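Two arms, one table, and a lot of spoons
February 2021

Renu Gautam answers her own support line. When I called to arrange this interview she was talking a customer through a loose connector, and she asked me to hold while she finished. Her company, Clovitz, sells a two-arm bench kit called the Umeo to labs and small manufacturers. She runs the technical side from Balturdale.

The Umeo ships as a frame, two arms, two grippers and the software to run them. Customers supply the computer. "We used to include one," Gautam says. "People put it on a shelf and used their own, so we stopped."

I asked what a buyer does in the first week. She said most of them bolt the frame together, run the arm checks, and then go looking for things to pick up. Clovitz suggests starting with kitchen items and a few open bins.
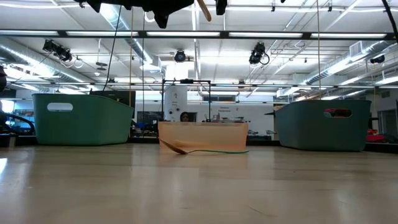 A copper-toned spoon with a green handle, with bins behind it.

"A spoon is a good first object," Gautam says. "It's cheap, everybody has one, and it's harder than a block. The handle is thin and it lies nearly flat. If your table height is off by 2 millimeters in the settings, you find out right away."

She is open about the weak points. The setup guide was written for engineers, and customers without that background got stuck on the calibration pages. A rewritten guide is due in April. The wrist cables on the first units were too short, and Clovitz replaced them at no charge. I asked how many kits that involved. "All 200 of them," she says. "That was a long month."

The part she likes to talk about is Kaushik, the practice service that comes with the kit. A customer signs up for it, gets a set of tasks, and sends back recordings from the bench. Clovitz staff go through them and reply with notes.
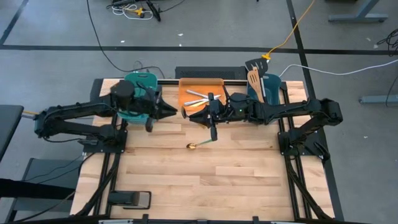 Kaushik tasks are written out on a single page, and Gautam writes most of them herself. A typical one gives the starting layout, which arm should move first, and what counts as finished. She tries to leave the rest to the customer. The grippers can come in from opposite sides until only a small gap is left between the fingers, and a good share of the tasks are built on that, with one arm passing an item to the other. Utensils standing up in a bin, like the slotted spatula and turner, belong to the later pages. "You have to lift straight up for a while before you can turn," she says. "New users turn too early."

The service asks for 1,000 recorded attempts before it will sign off on a full task set. I said that sounded like a lot. She said it goes faster than people expect once two operators are trading off, and that the number came from watching where customers stopped improving.

The pass mark is 95 percent. Gautam wanted it lower at first – she thought it would put off the smaller labs – but the customers she asked wanted a figure they could show their own managers.
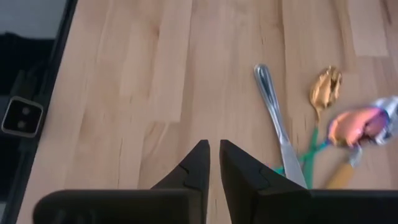 There is no partial credit, either. An item that ends up next to the bin is a miss, and so is one that was dropped and picked up again. Some customers have argued with her over that second rule. She has kept it.

As for who should skip the Umeo, she had an answer ready. "If you need to move heavy boxes, don't buy this. If you have one part and it always sits in the same place, don't buy this either. Get a single arm and a fixture."

Clovitz is now working on a narrower version of the frame for benches that stand against a wall. Gautam would not give me a price or a date. Orders for the current kit go through the Balturdale office, and Kaushik is included for the first year.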